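Início | Caderno | Arquivo | Contactos

2010-07-01

Continuo a preparar a intervenção para a conferência sobre direitos dos proprietários de armas, em Stadus. Deram-me 30 minutos, mas o texto que tenho dura 36. Cortei a parte histórica e ficou melhor, acho eu. Falta verificar a citação do regulamento de fevereiro.
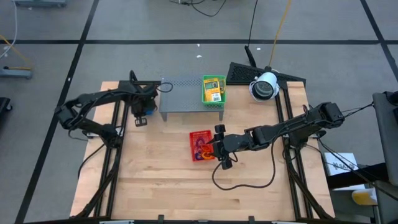
A segunda parte trata da licença de transporte. Em Clerkia o pedido entrega-se no posto local, em Nudine só na capital do distrito. Fiz a comparação das duas tabelas de taxas e há um erro na minha versão antiga: a renovação não paga selo. Corrigir também no folheto.

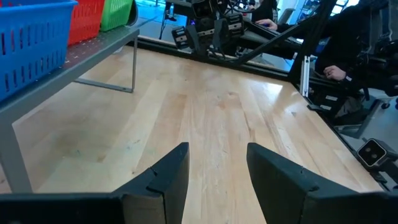 Um leitor de Nudine escreveu que a renovação sem selo vale apenas para caçadores, e que ele, atirador desportivo, pagou o selo completo. Pede que eu não publique o folheto antes de confirmar. Tem razão, fica parado.

Recebemos 381 respostas ao inquérito. A pergunta quatro foi mal formulada por mim, porque mistura armazenamento em casa e no clube. 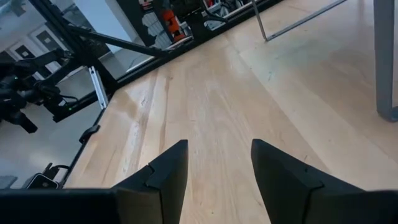
Por isso não vou usar essa pergunta no discurso. As outras posso usar, com a indicação de que responderam sobretudo sócios de clubes.

Ainda por fazer: pedir à Horrocks a prova da brochura, confirmar se a sessão é gravada, imprimir o texto em letra maior.

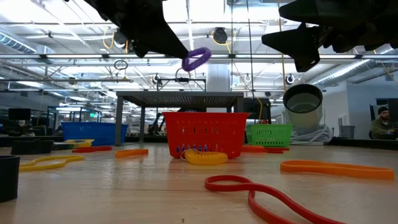 Tampo de madeira clara, com a espiral roxa na garra da esquerda.

Comentários (2) | Partilhas: 30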